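HOME MANAGEMENT 2
Unit 5: Storing Clothes and Linens
Instructor: Marites Cabrera
Handout revised May 20, 2023

Read this before the unit and bring it with you. The storage plan is due at the end of the unit. Late plans lose points as listed in the syllabus.

1. Sorting before storing

Most storage problems start with keeping too much. Before any furniture is chosen, sort the household's clothes into what is worn every week, what is worn in season, and what is kept for other reasons. The last group includes formal wear, baby clothes, uniforms and anything being saved for someone else. Write down what is in it. You will need the list for your plan.

Linens are sorted the same way. Two sets of sheets per bed is enough for most homes, one on the bed and one clean. Homes with small children or a sick person may need more. Towels that have gone thin can be cut up for cleaning.

2. Folded or hung

Fold: knits, T-shirts, jeans, sleepwear, underwear, gym clothes.
Hang: woven shirts, dresses, suits, coats, pleated skirts.
Either: cotton pants, light jackets.

Knits stretch at the shoulders when they are hung for a long time. Heavy sweaters are the worst for this. Suits crease if folded and the creases are hard to get out without a steamer.

3. Drawers

A drawer works best when everything in it can be seen at once. Clothes folded into small upright bundles and set in rows are easier to find than clothes in a stack. Shallow drawers suit socks and underwear. Deep drawers suit sweaters and blankets. Put heavy things low. A chest that is top-heavy can tip when a drawer is pulled out, and a chest used in a home with children should be fastened to the wall with a bracket or strap. Check the fastening once a year.

Leave room in front of the chest for the drawer at full length and for a person standing behind it. Students often draw the chest on the floor plan and forget this space.

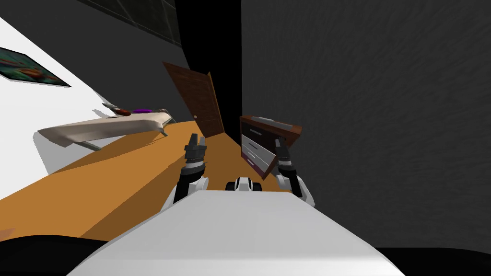
Figure 2. Chest of drawers in a room, computer rendering.

Drawer runners come in two common types. Wood-on-wood runners are found on older pieces and stick in humid weather. Rubbing a plain candle along the runner usually helps. Metal runners with rollers or ball bearings move more easily but cannot be repaired at home in most cases. Note which type you have at home and write it on your worksheet.

4. Moisture and insects

Put away only clean, fully dry clothes. Food and sweat stains attract insects, and a stain you can't see in August may be yellow by spring. Clothes moths feed on wool, silk, fur and feathers. They leave cotton and polyester alone unless it is dirty. Cedar has a weak effect that fades as the wood ages. Sanding it lightly brings back the smell. A tight-closing box is better protection.

In a damp room, keep furniture a little away from outside walls so air can pass behind it. Plastic bags from the dry cleaner should come off right away.

5. Costing a plan

You have a budget of up to $189 for your plan. Secondhand furniture is allowed and should be priced from a real listing. Attach the listing. Tax counts toward the total.

Your plan should have a floor plan to scale, a list of items stored and where each goes, a cost sheet, and one paragraph on what you decided to leave out. Princess Macaraeg's plan from last year is in the folder by the door. Look at how she set up her cost sheet. Don't copy the layout of the room.

Terms for the quiz: carcass, runner, dust panel, anti-tip strap, off-season storage, acid-free tissue, full extension.

Reading for next time: chapter 7, first half only.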